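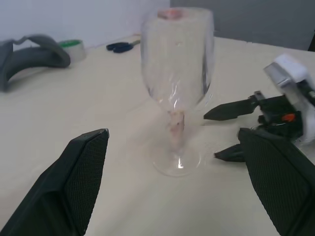 How to bring a two-arm station into a banquet prep room without losing your crew

Last updated in May by Begoña Carrasco, operations, Nultia Catering

We put our first two-arm station into the glassware room at Nultia this spring. It handles stemware for banquet orders: picks a glass up, turns it for inspection, sets it in the rack. Four people used to do that full time. All four still work here, but their days look different. These are the steps I would follow again.

Step 1. Write down the job before you change it
Spend a full shift with the people doing the work. Julián Aguirre had packed glassware for years and knew which stems crack if you hold them too low. None of that was in our work instructions. Get it on paper and have the crew correct it.

Step 2. Say what happens to hours and pay
Do this before the equipment arrives. We told everyone in one meeting that hours would stay the same through the changeover and that the station lead role would pay more. Put it in writing the same day.

Step 3. Start with plastic
Use clear plastic wine glasses until the grip settings are right. They are light and they flex, so a grip that is too tight shows up in the bowl or stem. Clear plastic also throws glare under overhead lights. Try the lights at different levels and note which setting gives the fewest missed picks.

Step 4. Train two operators per shift
One is not enough. People get sick and take breaks. Each of our operators did 9 hours of training, split over several mornings. The first part covers stopping and restarting the arms, and no one moves on until they can do it without the sheet.

Step 5. Set a fair target
Our order sheet for a large event calls for 679 glasses. By hand, a good packer did up to 140 an hour. Do not hold the station to that in the first month, and do not ask the crew to make up the gap by skipping breaks.

Step 6. Rotate the work
Watching arms move is more tiring than it sounds. Chelsea Bramwell asked for a change of task every two hours, and we made it the rule for everybody. Operators swap with linen or plating.

Step 7. Keep a fault log the crew owns
Operators write down the time, what the arms were doing, and what they did to clear it. Supervisors read it but do not use it for reviews. Once that was clear, people started reporting small faults.

Questions about the training sheets go to Trinidad Cuesta at the front office, 7 a.m. to 3 p.m.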